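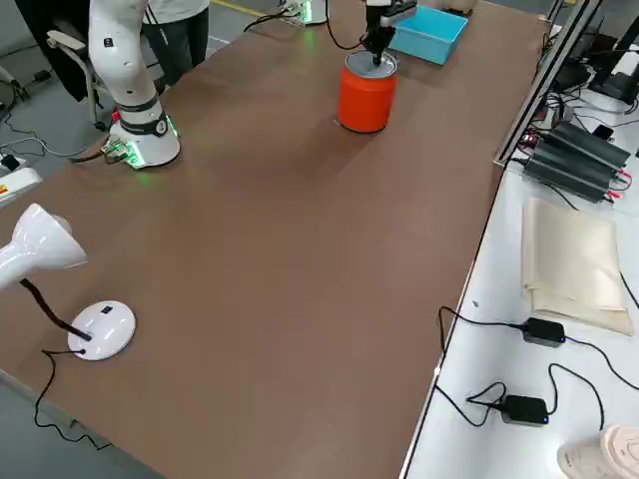
July 2, 2022
By the Portela Kitchen Encyclopedia

Canned food is food that has been sealed in an airtight container and heated until it will keep on a shelf for a long time. I use "canned" for metal cans and glass jars alike, which bothers some readers (I've had letters!), but the word has covered both for ages and I'm not about to split the entry in two.

The idea goes back to the early 1800s in France, where food was packed in glass bottles, corked tight and boiled. Metal came soon after, in England. Those first cans were heavy, made by hand and sealed with solder, and people got into them with a hammer and chisel, as the purpose-built can opener was still decades off. I think about that every time I grumble at mine.

Most food cans today are steel, with a very thin coat of tin or some other finish, and usually a lining inside to keep the food off the metal. The older kind has three pieces: a body rolled into a tube, plus two ends. The newer kind is drawn up from one piece and only needs a lid. Either way the lid is folded together with the rim of the body in what's called a double seam, and the ridges you often find around the sides are there for stiffness.

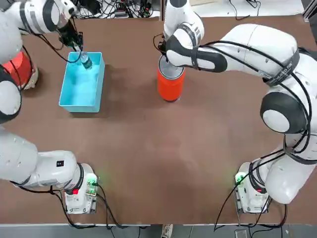
Acid matters more than anything else in home canning. Tomatoes sit near the line, so most recipes have you add bottled lemon juice or citric acid. Fruit and pickles can go in a boiling water bath, but beans, corn, meat and soup need a pressure canner, and please don't let a relative talk you out of that! The worry is botulism, and plain boiling water doesn't get hot enough to kill the spores in low-acid food.

Storage is the easy part. Somewhere cool, dry and dark is best. My own shelf holds 92 cans and jars, mostly tomatoes and chickpeas, and I go through it every February with a marker and a damp cloth. A small dent on the side of a can is generally fine. A deep dent, a dent on the seam, rust you can't wipe off, a bulging end or a leak means it goes out, and I don't taste it first.

Regional habits are a whole subject of their own. In Drollano the covered market still has a stall that sells nothing but canned fish, 77 kinds when I last went, and I came home with far too much mackerel. Endano is more of a peach town. The old Helteo cannery there ran for 110 years and its labels turn up at flea markets all over the county, usually for $2 apiece. I have a drawer full of them, and the pear one is easily the prettiest.

Related entries
Can openers
Double seam
Home canning: pressure canners
Drollano covered market
Fruit labels
Pickles and relishes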